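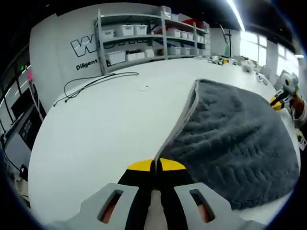 Hand-held grippers at the corners of a gray fleece towel.

Home Products Services Support About Contact

About Castley

Castley builds hand-held grippers and supplies the recording service that goes with them. Customers use the recordings to train robot arms on cloth handling and other tabletop work. The company is based in Stuston and has a second workshop in Sistadmont.

The standard kit, the Chan, contains 2 grippers, a charger, a calibration board and 5 sets of spare fingertips. Each gripper has two fingers with replaceable tips. Setup takes 30 minutes on a clear table.

The service can be ordered with or without the kit. Operators at Stuston work from the customer's task sheet, and the minimum order is 3,000 recordings of one task. Towels, napkins and shirts are priced as standard items. Other goods are quoted after a trial batch. Files are checked for dropped frames and timing errors before delivery.

Kits ship on Friday. Repairs are handled at Sistadmont; request a return number from Support before sending a unit.

14 shares | 2 comments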